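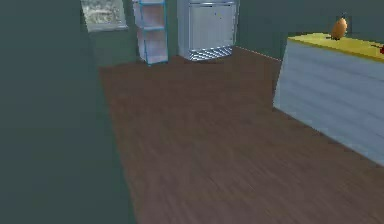 Maeve Fahy had lived at 34 Fudside for so long that the postman brought her everybody else's parcels too, on the grounds that she would know what to do with them — and she generally did.

Her sister's letters were another matter. Nine of them had come since December, and Maeve had answered two.
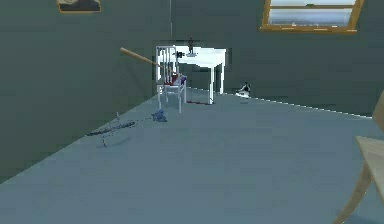 The tenth was the one that asked her, quite plainly, to come home. She read it twice over her tea, and then thought of the room they had shared as girls, with hardly a thing in it, and how all you needed to quarrel properly was a white table and a white chair by it.

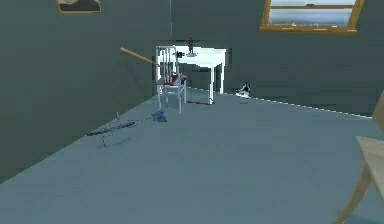
"You'll go, of course," said Omolara Mohammed from next door, who had come in for sugar and stayed for the whole story.

"I might," said Maeve. "She never could make a decent loaf, you know."

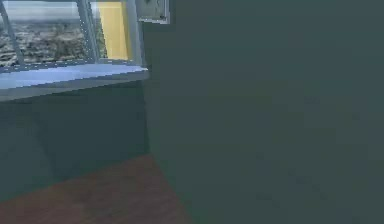
"Then take her one," said Omolara, and she got up and put the oven on herself, sugar quite forgotten, while Maeve went to look for the big tin.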